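Dia aberto da Jarnari encheu o pavilhão de Watgate

Oct 12, 2018

Há muito que não se via tanta gente no velho pavilhão de Watgate, e quem chegou depois do almoço ainda teve de esperar um bom bocado à porta, embora com boa disposição e, felizmente, sem chuva. A Jarnari, que desde junho tem ali a sua oficina de robótica, abriu as portas a vizinhos, escolas e curiosos, e recebeu cerca de 400 visitantes.

No ecrã grande da entrada passava o trabalho em simulador, com um robô de dois braços e uma pequena caixa castanha de madeira.
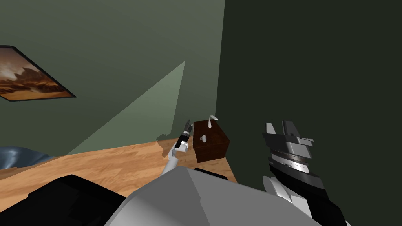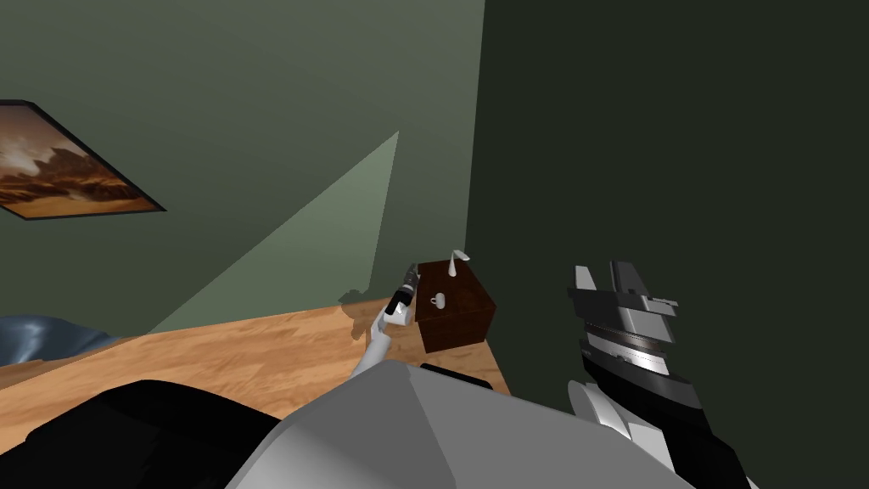
Sem De Graaf, que conduziu as visitas e respondeu com uma paciência admirável a tudo o que lhe perguntaram (e os mais novos perguntaram muito!), explicou que a equipa prefere ensaiar primeiro no computador, onde um erro não parte nada e se pode voltar ao princípio as vezes que for preciso. Desde que o projeto Seo arrancou, contou ele, já lá vão 2494 ensaios deste género, guardados um a um para que se possa comparar o que mudou entre eles. «As pessoas chegam à espera de ver tudo muito rápido, e nós passamos tardes inteiras à volta de um gesto que qualquer criança faz sem pensar», disse, entre risos, a um grupo de alunos da escola de Cakstead, que tinha vindo de autocarro com duas professoras e não queria ir embora.

As visitas faziam-se em grupos pequenos, com quatro sessões ao longo do dia, e acabaram todas por se prolongar para lá da hora marcada. Houve quem quisesse saber quanto gasta um robô em eletricidade, quem perguntasse por estágios e até uma senhora de Cakstead que ficou longos minutos à conversa sobre a mão do neto, operada há pouco tempo, e sobre o que custa reaprender a pegar numa chávena.

Junto à saída, uma caixa de donativos para a biblioteca de Watgate juntou 3696 euros, que vão servir para comprar livros de ciência e arranjar as mesas da sala de leitura. A Jarnari gostava de repetir a iniciativa no próximo ano, e as escolas interessadas podem desde já deixar o contacto na receção do pavilhão.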